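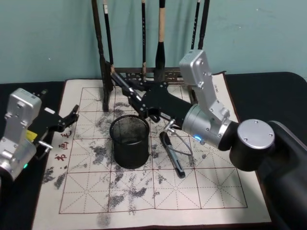 Setting up a small calligraphy table

I have been practicing brush calligraphy since September, and most of that time went into the table before any of it went into the characters. My first setup was a kitchen placemat and a jam jar. Ink got on everything, the brushes dried bent, and I could not find the same working position twice. These are my notes on the current arrangement. They cover the surface, the paper, the rack and the loose items, plus what I would change.

The surface

Black felt over the whole tabletop. Felt does two jobs. It keeps the paper from sliding, and it gives the brush tip something slightly soft to push against. On a bare hard table the tip splays early and the stroke goes flat at the turn.

I bought mine as a cut length from Kundow, a fabric place that also does upholstery. The small mats sold for calligraphy are fine for one sheet, but then the edge of the mat ends up under your wrist. Covering the table removes the edge. Black hides ink. It also shows every bit of lint, so I go over it with a damp cloth before starting and let it dry fully. Paper on damp felt will cockle.

The paper

Beige practice paper with a red printed grid. The cells are the rice-character type, with dashed cross and diagonal lines inside each square. The diagonals are the useful part. With a plain square grid I could tell that a character was off center but could not say by how much or in which direction. With the diagonals I can check where a falling stroke begins and ends against a fixed line.

I use a sheet well past the point where it is presentable. The early passes are for loading tests and dry-brush practice: load, wipe, drag, see how far the stroke goes before it breaks up. That leaves gray streaks and speckles over the cells and I don't mind them. A clean sheet gets used only when I am going to write something I intend to keep. Cleiton Bragança, who sat next to me in the beginner class in Climavden, starts a fresh sheet for every character. He goes through a great deal of paper.

A sheet does not need to be square to the table. Mine drifts to an angle as I work, and I have stopped correcting it.

The rack

Dark brown wood, turned posts, a carved dragon head on the end of the top crossbar, and a pierced panel on the lower rail. I would have taken a plainer one, but this was the used one available from Liyanage when I went looking. The carving collects dust. A dry, soft paintbrush gets into the openwork better than a cloth does.

The functional part is the row of small metal hooks under the crossbar. Brushes hang tip down from the loop at the end of the handle, so water runs away from the ferrule and does not sit in the glue. Storing a wet brush upright in a cup does the opposite, and the hair loosens over time. I lost one brush that way.

Four brushes hang on it at present. Three have slim dark handles, for small and medium work. The other is thicker, with a light tan grip, a flared black ferrule and a full head of grayish-brown hair. It holds far more ink than I can control, and I use it mainly for practicing pressure.

The rack's feet sit on the far end of the sheet. This costs me some cells but weights the paper, so I don't need a separate paperweight.

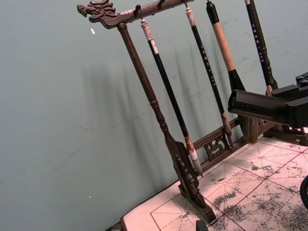
The loose items

A black wire-mesh pen holder stands in front of the rack when I am not writing. It is for marker pens, never for wet brushes. I use a gray marker with a black cap to note dates and ink dilutions on finished sheets. When I write, the holder and marker both move off the paper.

Cleaning

Cold water only. Hot water softens the glue in the ferrule. The sequence I follow:

Wipe the excess ink on scrap paper.
Rinse with the tip down until the water runs nearly clear.
Press the hair gently with a towel, without twisting.
Shape the tip with two fingers.
Hang it up, with space between it and the next brush.

Light hair stays stained whatever you do. Rajitha Mondal, who taught the class, told us to judge a brush by whether the tip closes to a point when wet and to ignore the color. I leave each brush hanging for at least 21 hours before rolling it up to travel.

What I would change

The rack takes up more depth than I planned for. A narrower one would give back a full row of cells. I also want a lamp on the left, to keep the shadow of my hand off the stroke I am writing. Brerkley has a clamp model that would fit the table edge, and I have not ordered it yet.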